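Week 5: Learning bimanual handling of cloth from demonstration

Reading before the seminar: sections 2 and 4 of the Prutska report. The appendix on calibration can be skipped.

5.1 Why cloth is awkward

A rigid object has six degrees of freedom once it is grasped. A garment has, for practical purposes, as many as you care to model. Two shirts dropped from the same height will not land in the same shape, and the same shirt dropped twice will not either. A policy that has learned one arrangement of folds has learned very little, so the training set must cover a wide spread of starting states.

5.2 Collecting the data

The method taught here follows Malte Brinkmann's protocol, with small changes made at Vurndale. An operator drives both arms through the task while the head camera and joint positions are recorded together. One attempt from reset to release is an episode. The set used in the practical holds 575 episodes, of which 113 were kept back for testing.

Note that the split is by garment, never by episode. If the same garment appears on both sides, the test score measures memory of colour and outline.

5.3 Resets

The state at the start of an episode is set by a person. Three rules apply:

Both hands open and clear of the basin before anything is placed.
Garments go in one at a time, dropped and not folded.
The basin may sit at any angle on its stand — do not straighten it between episodes.

The third rule is the one most often broken. In the first Mokoena set the basin was squared up each time out of habit, and the resulting policy reached for a fixed point on the rim.

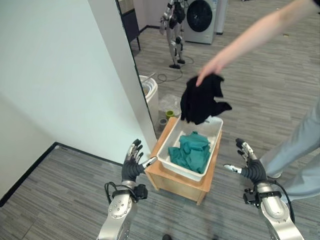

Garments of different colours are preferred within one episode. Where they overlap, the boundary can be found from colour alone, and labelling is quicker. Same-colour pairs are held for the harder half of the test set.

5.4 Training and result

The policy predicts a short chunk of joint targets for both arms from the current view. Training with one arm masked at random gave steadier grasps but slower handovers. Pudard, the baseline, was trained for the same 1000 epochs without masking. Compare the two curves on the sheet and note where they cross.

For Sunday: write half a page on what a split by garment still fails to test.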